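Retail Practice, Unit 3: The small shop shelf and the hand basket
Handout by Hedvig Boström, version of 25/08/2019

Please read this before the practice hour. Last time we spoke about the entrance and the counter at Netdale. Now we go to the snack corner, where customers decide quickly and often carry a basket already.

1. Which goods go on which shelf

Large bags go on the upper shelf, small packets on the lower one. A large bag is light but takes much space, and it should be seen from a distance. Small packets need to stand in a row with the front side to the customer.

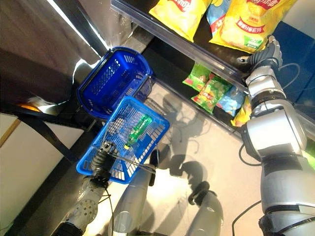 When one packet is sold, move the next one forward. At Netdale this is done every 20 minutes in December and less often in the other months.

2. Handling of chip bags

Chips break easily, and a bag with broken chips comes back to the shop as a complaint. Hold the bag at the upper seam – never press in the middle.
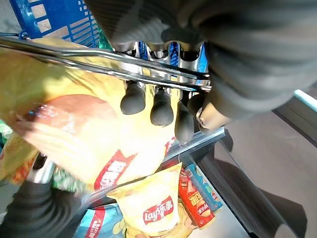
Color is the second question of this unit. Many snack producers choose strong colors, and two bags of the same color side by side become one big spot for the eye. A yellow potato chip bag with a red logo banner is easy to find when it has a green or blue neighbor. Try two orders and write down which one you prefer.

3. Baskets

Baskets should be stacked when they are not in use, and they must be empty before stacking.
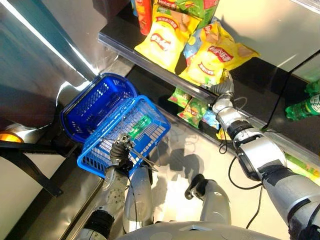
Check also the handles and the bottom for damage. A basket with a crack goes to the back room with a note on it.

Homework: draw a snack shelf with 19 products on two levels. Bring it to the next meeting, on paper please.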